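Packing up the bedroom this week. Posting as I go, mostly so I remember where things went.

1/ The move is from Tesden to Trornitz, 222 miles. The van is a small one from Kasten and they quoted for 12 boxes of clothes and bedding. Anything over that is extra.

2/ Started with winter stuff because it's bulky and I won't need it for a while. Coats went in flat, sweaters on top. Two boxes gone already.

3/ T-shirts next. I do them on the bed, one at a time. Lay it out, pull the collar straight, sleeves in, fold in thirds, then in half. They go in the box standing up so I can read the row from the top.
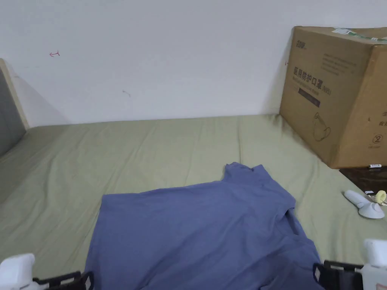
Tesden, September

4/ Blue-gray one, before folding. The collar always bunches on these and if you leave it, the whole stack leans. The brown carton by the wall had medical masks printed on it in Chinese. Cartons that size are good for clothes. For books they get too heavy to lift.

5/ The green fitted sheet stays on until the last morning. It goes in the bag with the pillows.

6/ Still to do in here: the red marks on the wall. I'll try a damp cloth first and then a bit of dish soap. If that doesn't work I have half a can of white paint in the hall closet.

7/ Someone asked about storage. I looked at Irkolis and decided against it. If it doesn't fit in the van it gets given away.

8/ Shirts I'm not keeping are in a bag by the front door. Nearly 3,000 steps today and I haven't left the apartment. Socks tomorrow, then the desk.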